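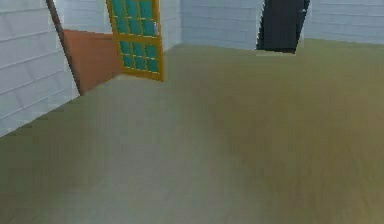 Green floor, pale brick wall.

2 min read

Cleaning track on a model railway

Dirty rail is the usual cause of a loco that stutters at low speed. Vacuum the layout first, with a bit of stocking over the nozzle to catch loose parts. Then wipe the rail tops with a lint-free cloth and a little isopropyl alcohol. Keep abrasive blocks for bad spots - they leave fine scratches that hold dirt.
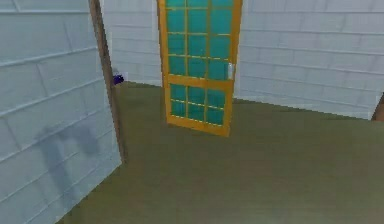
Wheels need the same treatment. Lay a damp cloth across the rails, hold the loco with one end on the cloth and the other on bare track, and give it up to 50 percent throttle. Turn it around and repeat.

Noeline Rewi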